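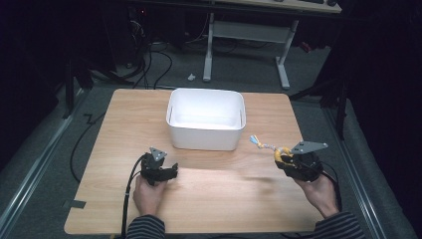
Rope toy and the white bin, small table.

2024-06-30

Toy day! I finally got the knotted rope out of the drawer and onto the table with the rounded corners, and I'm fonder of it than I expected to be. It has one fat yellow knot, then a thinner white braid, then a frayed blue and yellow tassel at the end that will shed on everything you own (check your sleeves before lunch).

Notes on tidying it away. Grab the knot. The braid is too skinny to get a good hold on, and if you take it by the tassel the knot swings around and smacks the rim of the bin. Knot goes in first, tail gets folded over after it – otherwise it hangs out and the next toy catches on it. I wrote the same thing in April and then forgot it, so now it's in here twice.

The bin is fine for this. Smooth inside, easy to wipe. I'd still like a lower one for the small stuff, and the Pirkport catalog has one I keep going back to, item 1022. Will ask before ordering.

Still to do:
Trim the loose threads on the tassel, but leave some fluff.
Label for the toy shelf, 36 point so I can read it from the door.
Move the Nerkitura box off shelf 14, I keep tripping over the flap.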